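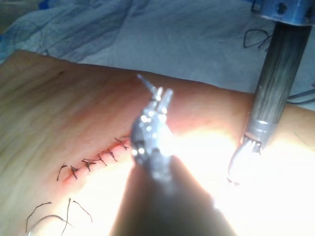
Things I have learned about interrupted stitches since starting my surgical rotation, in no order, because order would suggest a plan.

Each stitch gets its own knot. If one fails, the others carry on without it. This is a better support system than most group projects I've been in.

The other option is a running stitch, one long thread all the way down. Faster, prettier, and when you botch the end of it you get to feel bad about the entire wound at once.

Spacing. Everyone says "just keep it even," in the tone people use for "just relax." My first row looked like a picket fence after a truck had been through it.

Elias Srour, who is supposed to be teaching me, looked at that row for a long time and asked if I sewed as a kid. I said no. He said "okay" and went to get coffee.

Tails: leave them too long and they wander into the next knot. Cut them too short and the knot starts thinking about its future. I have cut one so short I was basically trimming the knot.

Pulling tight feels like good work. It is bad work. You want the edges to meet, and squeezing them until the skin puckers is how you get a note in your evaluation with the word "enthusiastic" in it.

Loose thread will find the needle. Set the two of them down for a second and you come back to a loop you don't remember making. Park the needle where you can see it. I'm told this very often.

I tied 143 knots last week, mostly on a shoelace looped over a drawer handle. The drawer no longer opens. My roommate has asked about the forks.

Heriberto Huaranga does a whole row in the time it takes me to load the needle, and talks about his fantasy league the entire way down. I have chosen to believe his are worse on the inside.

Skills check is in May. 14 stitches, even bites, square knots, no puckering, no swearing. I've got most of the first four.

Anyway if anyone has a trick for backhand on the far side of a curve, please share. "Turn your wrist" has been suggested. I am out of wrist.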